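The Case for the Shared Snack Tray
By Pushpa Pathak

Institutions spend freely on furniture and very little on the table where people sit down together. In my view this is a mistake. A wipeable cloth in cheerful squares and a tray of wrapped cakes and biscuits will serve a common room better than a new sofa. 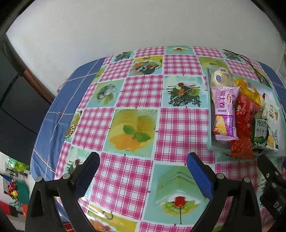
Individual wrapping is often criticised as wasteful, and the criticism is fair. It does, however, allow a tray to stand from Monday onwards without spoiling. Our office at Vivar set aside 200 rupees a week for the purpose in March. I would ask that the sum be kept.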